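Blog › Home and Making › The long table

The long table, part the last (I think)

3 August 2023

I have been promising to write about the table for so long that my sister has stopped asking and has started simply looking at me when the subject of furniture comes up. So, with a pot of tea and the back door open and the washing out, I am finally sitting down to do it. At the table, naturally.

For anyone who has wandered in recently, the short version is that we lived for years with a folding table that belonged to my late aunt. It had a green baize top on one side and a sort of speckled wipe-clean surface on the other, and it was perfectly good for two people and a teapot. It was not good for Christmas, or for cutting out a dress, or for my brother-in-law, who leans. Every time he came to supper one of us had to sit with a foot braced against the leg. I was fond of it, and it has gone to my niece's first flat in Wernum, where I am told it holds up a television and a great many plants.

What I wanted in its place was something plain and pale. Our kitchen faces north and gets its light late in the day and rather grudgingly, and the floor is dark and can't be helped. I had been round all the usual shops and found a lot of very orange wood, and a lot of very grey wood that had been made to look as though it had come off a barn. I don't mind a barn, but I didn't want to eat my breakfast off one. Then in November, when I had more or less given up and was looking for a bread bin, I found the top.

It was in the back of Ogunleye, the timber yard behind the bus depot, which I had walked past hundreds of times under the impression that it was trade only. (It isn't. They are very nice to you even if you are holding a bread bin.) There was a rack of finished tops standing on their ends against the wall, and a woman called Adesuwa Edet was moving them about to get at something behind. She saw me hovering and pulled one forward, and then another, and I said 'oh, that one' before she had properly let go of it. She laughed and said people generally do know straight away, and that the ones who ask to see them all again usually go home without.

She spent the best part of an hour with me after that. She explained that I should look at it lying flat before I made up my mind, as wood looks quite different lying down from how it looks standing up, and she was right, it did. She also told me to put my hands on it, and to run my palm along it one way and then across the other way, and to stop thinking about what it would look like with candles on. I'm afraid I had been thinking about exactly that.

The legs are another story. They came from Rinus, who make them in a range they call Stidby, and I chose them out of a catalogue one evening when I was tired, and I chose the wrong height. I had measured from the floor to the top of the old table and forgotten that a table's height includes the top. You would think a person who has made curtains for every window in this house would have managed that. We ate one supper at it with our elbows up by our ears like children at a grown-ups' party, and then I rang up and grovelled, and they swapped them with no fuss at all. The new ones are a touch lower and the difference is extraordinary. If you take one thing away from this whole saga, please let it be to measure the chairs as well.

The price, since two of you wrote in to ask after the last post: £1469 for the top and the legs together, with the delivery included. I know. It is more than I have ever spent on anything you can't drive or sleep in. But we had been putting a little by, and we cancelled a week away that neither of us was looking forward to, and I can say with my hand on my heart that I have had more pleasure out of it than I had from our last three holidays.

Now to the part I have been asked about most, which is looking after it. I was terrified of it to begin with. For the first fortnight I followed everybody about with coasters. I put a cloth on it, and then a thicker cloth under the cloth, and one morning my husband came down and asked, quite mildly, whether we had bought a table or a place to keep cloths. So I took them all off and put them in the airing cupboard, and we have lived on the bare wood ever since.

What I do is very dull. After supper it gets wiped with a cloth that has been wrung out hard, going along the grain, and then it gets dried straight away with a tea towel. Crumbs I sweep off with my hand like a savage. Every so often, when it begins to feel a bit thirsty under the palm (you do get to know the feeling), I give it a thin coat of oil. Adesuwa's advice was to use half of what I thought I needed, then wipe off half of that, and leave it alone overnight with the window open a crack. The first time, I used far too much and it stayed tacky for days, and we ate off our knees in front of the news. Do fold the oily cloth out flat and hang it outside to dry before you throw it away, too. They can heat up by themselves if they're left in a heap, and I would hate to have told you all this and left that out.

I have stopped minding about marks, or nearly. There is a faint ring near my end from a mug of cocoa, and a little row of dents where my godson was practising with a fork. I did try the iron-and-damp-cloth trick on those and it brought most of them up beautifully – I was so pleased I went hunting for others. The rest can stay. My grandmother's table had a burn on it in the shape of a flat iron and we children used to fight over who would sit by it.

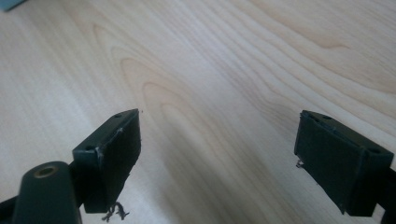 And then there is the grain itself, which I didn't expect to have feelings about. I chose this top because it was pale, and it has turned out that I spend half my time looking at the pattern in it. There's a place where the lines go round in long loops, one inside the other, a bit like the contours on a walking map when you come to the shoulder of a hill, and then away from that they straighten out and run off side by side. When I am on the telephone I follow them with my finger. I must have been over that same stretch of hill hundreds of times by now, mostly while on hold to the gas people.

Adesuwa told me those arches come from how the board is cut from the log, and that a yard will sometimes put the plainer boards to one side for customers who like everything straight and quiet. I can see the appeal of straight and quiet. I think if I were furnishing an office I might go for it. For a kitchen, though, I like having something to look at while the potatoes boil.

The colour has warmed a little since we had it, I think, though my husband says it hasn't and that I have changed the light bulb. He may be right. It does look very different through the day, I will say that. In the mornings it's nearly grey and rather solemn, and by teatime the end closest to the door has gone so bright that I have to move my book. I've taken to sewing at that end and doing the accounts at the other, where the gloom suits them.

We have had all sorts at it already. Five of us round it for my sister's birthday, with room for the cake in the middle and no one bracing a leg. A jigsaw that took most of Lent. The whole of the jumble for the church hall, sorted into heaps. Two very cross evenings with the tax forms. I finally cut out the blue linen dress as well, the one I've been writing about on and off since the dawn of time, and I did it in one go without having to crawl about on the carpet, and my knees would like that noted.

Still to do: the bench. I have it in my head that a bench down the wall side would let us tuck everything in when there are only the two of us at home, and there's an offcut at Ogunleye that might be long enough if I'm quick about it. My husband is against benches on the grounds that you can't get up without asking permission. We are in talks. I'll let you know how they go, and I'll put the recipe for the lemon and poppy seed loaf up as well, as I know I said I would in the spring and then forgot all about it.

The washing's dry, so I had better go and bring it in before it clouds over again.

Filed under: Kitchen, Furniture, Slow projects

Contact me | © The author, please ask before borrowing | Back to top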